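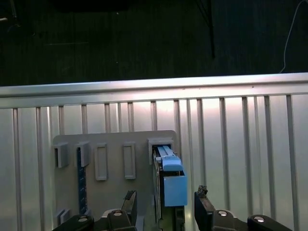
Corrugated panel and top rail, bench side.

13/06/2019

Dye vat notes, continued from the Jurnton batch.

Started the second indigo vat this morning using the Firnau powder. Same recipe as the first: 300 g fructose to the big drum, lime added last, stirred one way only and left alone with the lid on. The first vat took most of a day to turn. By lunch this one had a coppery skin and the liquid under it was yellow green, so it is ahead.

pH strip read a bit high. I left it. Keabetswe Venter wants it brought down before any wool goes in, and she is right for wool, but everything today is cotton and linen.

Dips so far:
Cotton sheeting, scoured, 3 dips. Good mid blue, even except along one fold where I let it touch the air under the surface of the cloth.
Linen scrap, scoured, 3 dips. Darker than the cotton, slightly gray. Rinse water ran blue for a long time.
Cotton sheeting, not scoured, one dip. Patchy. Not worth repeating.

The Xaba yarn is still in its soak. I cut the ties off two skeins and retied them looser with figure eights, as the tight ones left white bands last time. Total weight of yarn waiting is 334 g dry. I would like to do it all in one go so the color matches, but I am not sure the small vat has enough in it after today. Might be better to wait and feed it overnight.

Rubbing test on last week's samples: the linen still marks a white rag. The cotton is fine after the vinegar rinse. Try the linen again with a hot soapy wash and a longer hang between dips. I have been going back in too soon.

Drokden order: they asked for a lighter shade than the card we sent. Use the old vat for that. It is nearly spent and gives a pale sky color in one short dip. Sample pinned to the order sheet.

To do
Feed small vat, check in the morning before stirring.
More lime, we are down to the last tub.
Relabel the buckets, the marker has washed off again.
Ask Keabetswe for her wool notes.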